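Cable slack is the length of wire left free at each joint of a small robot arm so that the joint can turn through its full range. Written practice for desktop arms, such as the Pralham bench rules, treats it as part of the safety check.

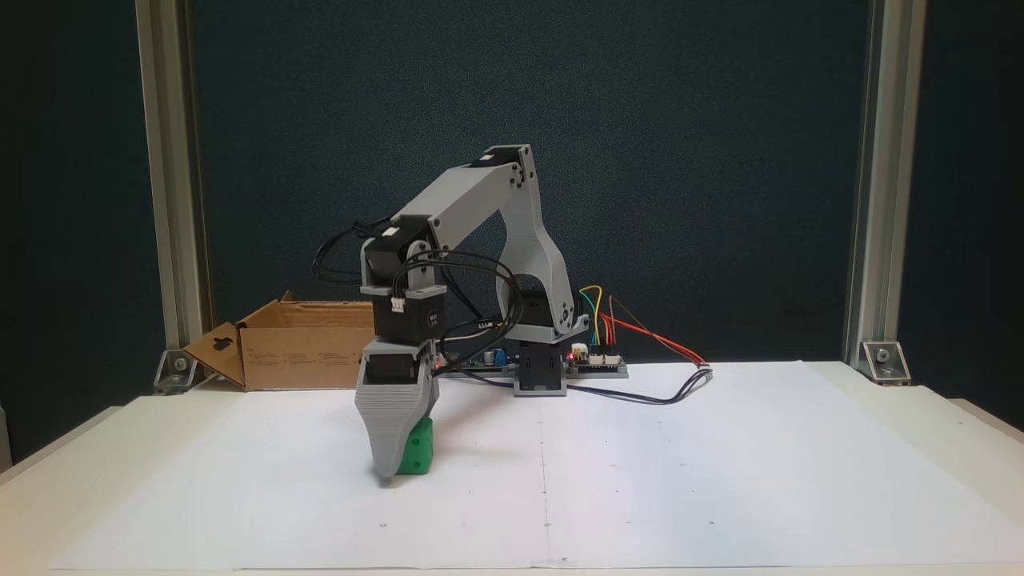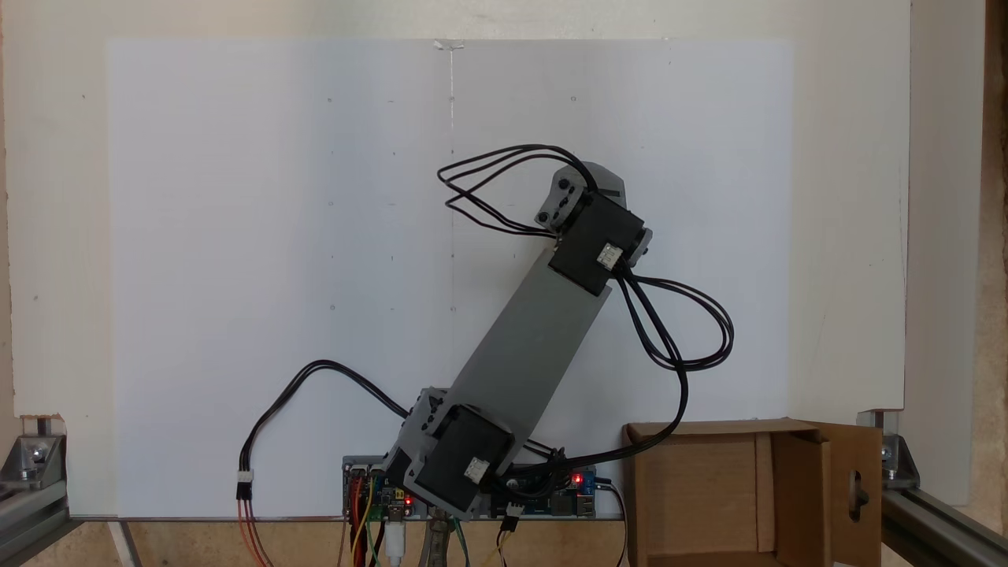
Desktop arm with servo joints and looped black cables.

The rules ask for slack to be checked with power off, moving each joint by hand to both ends of its travel. Loops must stay clear of the gripper. The check is repeated every 1,000 cycles and after any servo is replaced. Lamduan Kaewsai added the replacement clause in April.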